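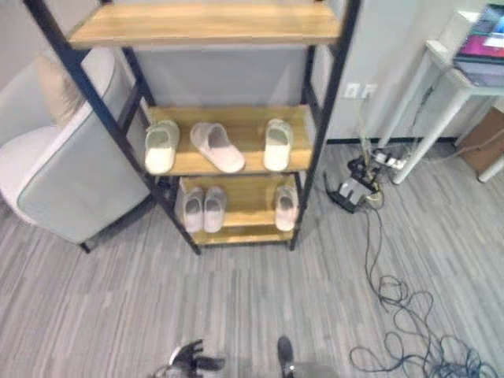 Petridis
Home editor, Gerwood

How to Wash Slippers So They Keep Their Shape

My mother boiled hers in a stockpot, bless her, and they came out fit for a doll. You can be a good deal gentler than that!

Check the tag first. If the slippers can go in the machine, brush off the lint, slip them into a mesh bag and run a cold, gentle cycle with 2 teaspoons of mild soap (I use Unomness, but any plain one will do). Toss in a couple of old towels so they don't thump around.

Suede and wool are hand-wash only at my house. Dab with a damp cloth, working from the toe back, and go easy on the footbed.

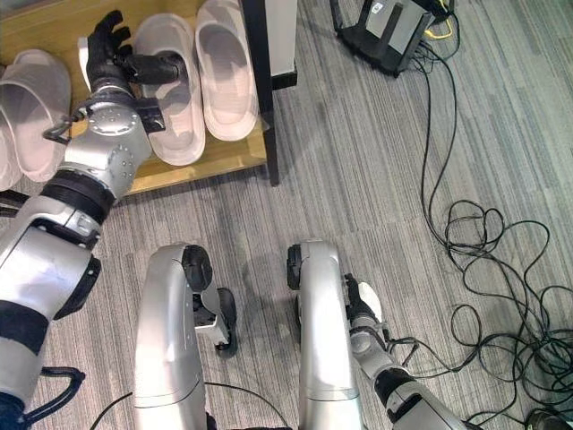 Pale slippers side by side on a wooden shelf.

Now for the drying, where I always get impatient. Stuff the toes with plain white paper, change it after 8 hours, and leave them somewhere airy for nearly 14 hours in all. Keep them well away from the radiator, please, as glued soles can let go in the heat. Once they're dry, fluff the lining with a soft toothbrush.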